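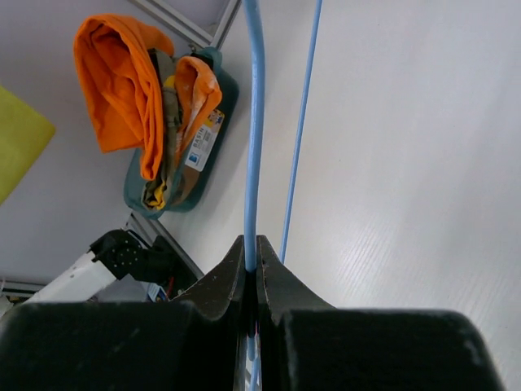

Talha Chaudhry

July | Print this page | E-mail to a colleague | 14 shares

When Hwa-young Hong was appointed Head of Middle Distance at Volidley Athletics Club, the section had no written training plan and met on whichever evening the track at Dalano Road happened to be free. She is now preparing for her fifth summer in the post. We met in the clubhouse shortly before the 6.30 session to discuss the season so far, the changes to junior selection and her hopes for the Brinov Shield.

Ms Hong began with the 800 metres, the event in which she herself competed and in which the club has been strongest this year.

"It is a difficult race to teach," she said. "A young athlete will usually run the first lap on excitement and the second on whatever is left. We ask them to learn what the bell should feel like. That takes two winters for most of them, and longer for some."

The approach has had its critics. Under the revised policy, juniors may not enter more than one middle-distance event at any open meeting, and several parents wrote to the club when it was introduced. Ms Hong accepts that the letter announcing the change could have been clearer.

"We sent it out in the same week as the fees notice, and I think people read the two together. I have spoken to every family who asked. Some still disagree with me and I respect that. I would say only that we lost far too many fourteen-year-olds to shin and heel injuries under the old arrangement."

Membership stands at 172, against 178 at the same point last year. Asked whether the figure concerned her, Ms Hong said that most of the leavers had gone away to study and that two had already asked to rejoin for the relays. 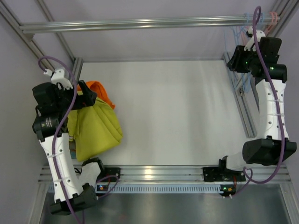
Yellow-green cloth held at the work surface.

The Brinov Shield, to be hosted this year by Iturra Harriers, is the fixture to which the section has given most attention. Volidley finished second on the last occasion, a result decided by the final relay. Gordon Grewal, who ran the third leg that evening, has been named team captain for the coming match.

"Gordon was the obvious choice," Ms Hong said. "He was very disappointed with his changeover and he came to the next session early and asked to practise it. We did nothing else for an hour. He doesn't make speeches, but the younger runners watch how he warms up."

She was more guarded on the subject of Lise McIntyre, whose spring was interrupted by a calf strain. Miss McIntyre returned to competition last month with a steady run from lane 4, finishing third in her heat, and did not take up her place in the final.

"That was agreed beforehand. Lise wanted to run again and I said no, and I expect I was not very popular in the car home. She will race at Iturra if the physiotherapist is content. If not, we have others who deserve the opportunity."

The club will also be without Stavros Babić, who is to take up a coaching position abroad at the end of the summer. Mr Babić has looked after the hill sessions for three years, and his successor has not yet been appointed. Ms Hong described the vacancy as the most pressing matter before her and said that she hoped to interview in the autumn.

"Stavros has a great gift for making people run up the same hill again," she said. "I shall have to do it myself until Christmas, and I am told that I am less encouraging." 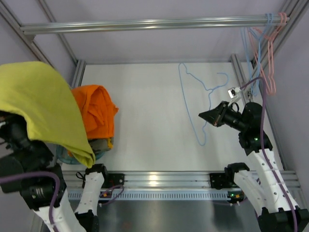 VOLIDLEY ATHLETICS CLUB | Middle Distance Section

On facilities, Ms Hong confirmed that the back straight at Dalano Road is to be resurfaced once the season closes. Sessions will move to the grass loop during the work, and athletes are asked to bring spikes suitable for soft ground. The long jump runway is not affected.

She was asked, finally, whether she had set a target for the Shield. She replied that she had written down a points total in March and given it to the team manager in a sealed envelope.

"It may be opened on the coach back," she said. "Not before. Gordon has already tried."

The interview closed as the first athletes arrived for the evening's session, which consisted of six repetitions of 300 metres with a walked recovery.

3 comments | Print | E-mail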